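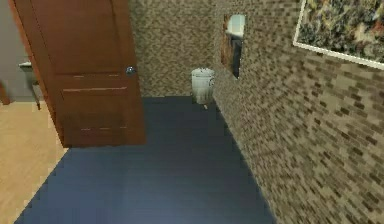

Sala do Ukumby no simulador, com a porta aberta e a lixeira lá no canto.

Fórum do Clube de Robótica Pillai › Projetos de turma › Navegação simulada

Tópico: Parede de tijolinho está confundindo o nosso robô?

marina_torque
Boa noite, pessoal! Desculpem o textão, mas a gente está com essa dúvida na equipe desde setembro e eu queria ouvir quem já passou por isso. Somos a equipe Dratetti, segundo ano do técnico, e o nosso trabalho é fazer o robô virtual achar a lixeira na sala do Ukumby (o ambiente que a professora Carol Nuttall passou para a turma) e parar perto dela sem bater em nada. O controle anda bonitinho, faz curva, freia, uma alegria de ver. O problema é a visão. Treinamos com 1759 imagens e, mesmo assim, quando o robô está longe, a rede marca pedaço de parede como se fosse lixeira. A lixeira é clarinha, meio prateada, e o tijolo tem aqueles tons de bege e marrom tudo misturado, em baixa resolução, então de longe vira uma farofa.
O Davi, da minha equipe, quer trocar a textura por uma parede lisa e seguir a vida. Eu acho que é trapaça – carinhosamente falando, Davi! O que vocês fariam?

davi.pwm
Já que fui citado, venho me defender. Não é trapaça, é engenharia. O regulamento fala em chegar à lixeira, não fala uma linha sobre tijolo. A gente liga a parede lisa, confirma que o resto funciona e depois volta para a original com calma. Perdemos a segunda-feira inteira caçando erro de visão que podia ser erro de controle, e eu não tenho mais unha para roer.

seu_osvaldo_lab
Boa noite, Marina, boa noite, Davi, que bom ver a turma nova escrevendo por aqui! Acompanhei muita equipe nesse mesmo ambiente e digo com todo o carinho que os dois têm um pedaço da razão. Parede lisa para testar o controle, perfeito, eu mesmo faço. Para treinar a visão, não. A rede vai aprender que "tudo que não é parede lisa é lixeira", e aí, no dia em que aparecer aquele quadro de moldura branca no meio do caminho, ou o espelho, vocês vão ver o robô se apaixonar pela decoração.
Uma pergunta: dessas 1759 imagens, quantas não têm lixeira nenhuma?

marina_torque
Ai, seu Osvaldo, fui contar agora e fiquei com vergonha: 242. E quase todas são da mesma posição, olhando para a porta, porque foi onde o robô nascia no começo do projeto.

seu_osvaldo_lab
Sem vergonha nenhuma, minha filha, é assim que se aprende! Mas está aí um bom lugar para mexer. Espalhem o ponto de partida, girem o robô e gravem bastante parede vazia, bastante canto. E coloquem outros objetos em cena, que a rede precisa conhecer coisa que não é lixeira. No Jonarstead, o pacote de objetos que fica na pasta compartilhada da escola, tem bastante coisa boa. 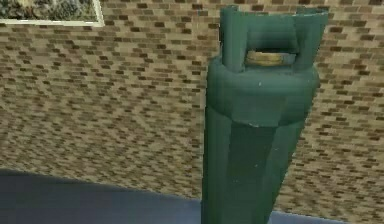
O cilindro de gás é o meu preferido para isso, porque é alto, tem forma parecida com a de uma lixeira comprida e a cor é outra. Se a rede separar os dois, vocês já podem dormir mais sossegados. Coloquem perto, longe, meio fora do campo de visão da câmera, do jeito que der. Só não esqueçam de anotar no arquivo de configuração o que foi posto em cada sessão, senão daqui a um mês vocês não sabem mais o que treinou o quê.

bia_encoder
Vou discordar um pouquinho do seu Osvaldo, com o respeito de sempre! Na minha equipe a gente encheu a sala de objetos e o resultado piorou, porque com poucas imagens de cada um a rede ficou perdidinha. Eu começaria só com parede e canto, veria se melhora e depois colocaria um objeto por vez. Aliás, já olharam o tamanho da imagem que entra na rede? A nossa estava sendo reduzida duas vezes sem a gente perceber, e a lixeira lá no fundo virava um borrãozinho.

davi.pwm
Bia, eu te devo um pão de queijo. Fui olhar o nosso código e reduz duas vezes também. Uma no módulo da câmera e outra na entrada da rede. Fui eu que escrevi as duas, podem rir.

marina_torque
Davi!!! Tudo bem, está perdoado. Então ficou combinado: tiramos a redução dobrada, gravamos sessões novas só de parede e canto partindo de 20 posições diferentes e repetimos o teste de sempre, que são 7 partidas seguidas. O cilindro entra depois, um por vez, como a Bia falou. A parede lisa fica só para o teste de controle, e o Davi aceitou por escrito, ou seja, aqui.

davi.pwm
Aceitei nada, continuo achando que dava para entregar com a lisa. Mas gravo as sessões, pode deixar.

seu_osvaldo_lab
Gostei de ver. Bia, ainda acho que dá para misturar os objetos desde o começo, desde que se grave bastante, mas fico contente de estar errado se for o caso. Marina, quando rodarem as partidas, postem as que deram errado também, que são as que eu mais gosto de olhar. Um abraço em todos e mandem lembranças minhas para a professora Carol!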